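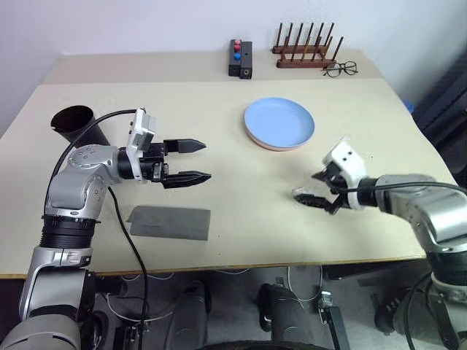

How to set up and look after the two-arm table cell

Last changed: 6 April 2021

These notes are for everyone who works with the Tidano cell. The cell has two arms, one at each side of the table, and both must be prepared before the first task of the day. If you do the steps in the order given, it needs not more than one coffee.

Before you start

Switch off the power for both arms at the box under the table. Wait until the small light on the box is dark. The arms have no brakes in the upper joints, so hold the forearm with one hand when the power goes away, otherwise it sinks down on the table.

You need a 2.5 mm hex key, a dry cloth without loose threads, some cable ties of the soft type and the cell notebook.

Step 1. Check the gripper fingers

Open each gripper by hand, slowly. Both fingers must move with the same resistance. If one of them is stiff, clean the slide with the dry cloth and try again. Please do not use oil here. We did it in December and the fingers collected so much dust that the left gripper had to be taken apart completely.

Look at the tips as well. A tip that is bent will still hold a ball, but it will lose a plate or a thin dowel.

Step 2. Tighten the wrist bracket

The bracket at the wrist carries the small module, and it becomes loose with time. Hold it between two fingers and try to turn it. If it moves, tighten the screws a little on one side, then on the other side, and repeat. Do not make one side fully tight first, because the bracket then sits crooked and you must calibrate again.

Step 3. Lay the cables

The cable on the upper side of the wrist must make a wide arch. Turn the wrist by hand to both ends of its range and watch the arch. It may touch the arm but it must never pull. For a cable that goes down over the table edge, leave enough length that the arm can reach the far side of the table. Fix it only below the edge.

Step 4. Home the arms

Put the power on again, left arm first. Start the Praltgate program and choose "Home both". When the arms stand still, read the encoder values. Every joint should come back to the same value as on the day before, with a difference of 4 counts or less. With a bigger difference, do the homing once more. If it is still wrong, write it in the notebook and do not run the cell.

Step 5. Set the grip force

For soft and light objects we use 66 in the force field. The scale goes up to 1000, but with high values the motor becomes warm and the finger tips wear out fast. Test with a folded cloth before you give the arm something hard.

Regular care

After 4000 grip cycles, change the finger tips on both arms together. Spare tips are in the Flasen drawer. The joint collars need only the dry cloth.

If an arm trembles when it stands still, look first at the cable and then at the table clamp. Only after this change any setting in the software.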